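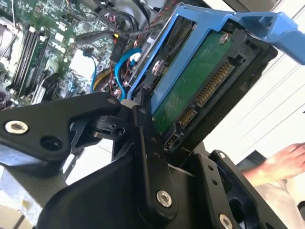
Figure 4.1 A hard disk drive in its blue plastic caddy, with the circuit board and gold connector pins showing.

Chapter 4
Who Gets Written Down? Birth Records and the Law

When I started teaching family law, I figured the week on birth records would be the dull one. You fill in a form, the clerk stamps it, off you go! Then a student asked me what happens when the form has one line for a parent and the family has two people to put on it (or three), and we never got to the rest of my notes.

So let's start with Torkdale, the town I'll use all through this chapter. Torkdale's registry holds nearly 3000 birth entries from its first paper books, and 340 of them have a blank where the father's name should go. Some of those fathers were known to everyone on the street. The rule back then was that an unmarried father had to come in and sign in person, and if he was away at sea or just didn't feel like it, the line stayed empty.
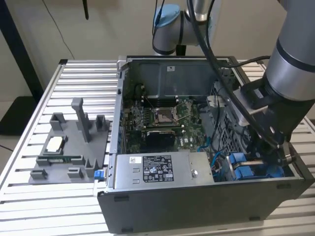
Figure 4.2 Desktop computer with the side panel off. The power supply lies across the front of the open case.

Now, does a blank line matter? For inheritance it can matter a lot, and we'll spend most of section 4.2 on that. It can also matter for a passport, a pension claim or a change of last name. In the Zolodora case, which you'll read in April if you're following my schedule, a daughter lost a share of a house over one missing signature.

Before you go on, jot down what you think a birth record is for. Is it proof of who your parents are, or only proof that somebody said so on a certain day? Keep your answer handy, you'll want it for section 4.1.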